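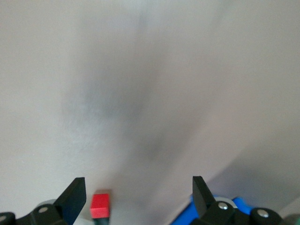 Leave the Lid Off

I have thrown away the lids to most of the storage boxes in my house, and I think other people should do the same. I mean the boxes that hold things in daily use: blocks, craft supplies, dog gear, chargers, the kids' art stuff. Winter blankets can keep their lid. So can anything in a basement that floods.

My view is simple. A lid adds a step to putting things away, and putting things away is the part of housekeeping that people already skip. If you have to find the box, slide it out, unclip two handles, set the lid somewhere, drop the thing in, and clip it all back up, then a single pencil doesn't get put away. It goes on top of the lid. A week later there are six things on top of the lid and the box can't be opened without clearing them first.

I ran the supply room at an after-school program in Movton for 12 years, and before that I worked the floor at a store that sold storage products. I have watched a lot of people buy boxes and a lot of people fail to use them. The store sold lidded boxes at a rate I still find hard to believe. People like how they look stacked up. The open bins sat on the bottom shelf and cost less.

What a lid is good for

I don't want to be unfair to lids. They keep out dust, and they let you stack. If you are moving across town, you need them. If you have a cat that sleeps in anything open, you may need them too, although a smaller bin takes care of most cats.

Stacking is the argument I hear most, and it's the one I trust least. A stack of four boxes has one box you use and three you don't. Whatever is in the bottom one might as well be at your sister's house. At the program we had a wall of clear lidded boxes from Vunditz, very nice ones, bought before I started. The top row was a mess from use. The bottom row was in perfect order when I left, and I doubt anyone had played with a thing in it since it was filled.

My coworker Shazia Gondal disagreed with me then and still does. Her point is that an open bin turns into a trash can. People throw in the wrapper, the broken crayon, the one mitten. She is right that this happens. My answer is that you can see the wrapper, so you take it out. In a closed box the wrapper stays until spring.

Size and color

Most bins are too big. A bin that takes two hands to carry will be filled until it takes two people to carry, and the small things will go to the bottom where no child or adult will dig for them. I like a bin you can pick up by the rim and set down on the table where you're working. When you're done, everything goes back in and the bin goes back on the shelf. The table part matters. If the bin stays on the shelf during the activity, somebody has to make trips, and they won't.

A solid color is fine. I know the advice is to buy clear so you can see the contents, but with no lid on it you can see the contents anyway, from the top, where your eyes are. Clear plastic also gets cloudy and scratched and looks dirty when it's clean. A plain strong color holds up better to my eye, and it gives you a way to talk about it. "Put it in the blue one" is a complete instruction. I have never had to say it twice to a five-year-old. I have had to say "put it in the box with the animals, no, the other animals" more times than I can count.

Labels are another matter. I used to make them, with a machine, and laminate them. I stopped. The people who read the labels were the people who already knew where things went.

How many things to put out

The other half of my opinion is about quantity, and this is where I lose parents.

A set of 1,000 blocks sounds generous. Apostolos Sfakianakis donated one to us, a wooden set by a company called Clurkinov that his own kids had outgrown, and it was a beautiful gift. We put it all out in September. The children dumped it, waded in it, and left it. Picking it up took the rest of the afternoon and put everybody in a bad mood, me included.

The next time I put out one small bin and kept the rest in a closet. They built with those. When they wanted more, they asked, and I brought more. Cleanup was short, and some of them did it without being told. I don't claim this as research. It was one room with one group of kids, and some of them were easy kids. I did see it work again with the next group, and with my own two at home.

I would go further and say that for a very young child, or for anybody learning to put things where they belong, a few pieces is plenty. You want the job to be small enough that you can see the end of it. A red cube, a green cube, a black cube and a bin is a whole job. All of it is in view at once, and you know what finished looks like before you begin.

The blue bin on this brown table is very close to what I'd buy: rectangular, open at the top, ribbed sides, little notches along the rim. The cubes are small next to all that tabletop, and you can still pick out each one without hunting, because the surface is plain and the colors aren't.

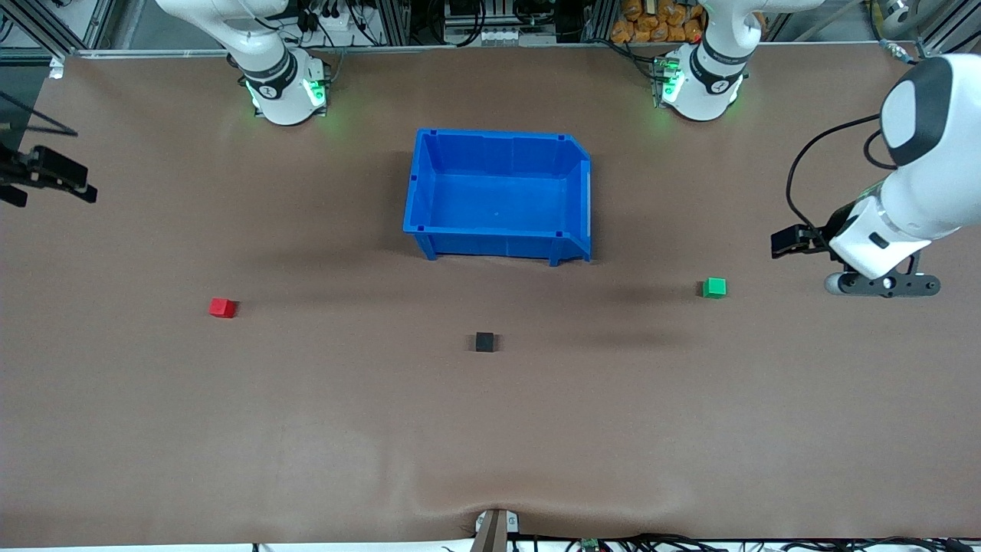
The table is part of it

That brings me to surfaces. People spend money on containers and then put them on a patterned rug or a tablecloth with flowers on it, and small pieces disappear. A smooth, single-color top makes cleanup faster than any product I used to sell. You sweep your eyes across once and you know.

I'd pick a mid brown over white. White shows every mark, and you end up wiping when you should be done. The weak spot of brown is anything dark. A black piece takes a second longer to notice than a red or green one, so if your set comes with a lot of black I'd look for those first.

Big is good, too. I have heard people say a large table invites clutter. Maybe it does in a house where nothing has a place to go. With a bin sitting right there on it, a large table gives you room to spread the pieces apart, which makes them easier to see and easier to pick up one at a time. On a small table they end up in a pile, and then on the floor.

What it costs

At the program we had a budget of $800 for the supply room, and most of it had been going to storage. Once we switched to open bins, we spent the difference on paint and paper. Shazia wanted a cart from Sung, and she got that as well, and I admit the cart was good.

You don't have to buy anything to try this. Take the lid off one box you use often - the one with stuff already sitting on top is the best candidate - and put the lid in a closet. Take out half of what's in the box and put that in the closet with the lid. Leave it alone for a few weeks. If the lid turns out to be missed, it's still in the closet. Mine were in there for a year before I gave them away, and the man who took them only wanted something to set under his potted plants.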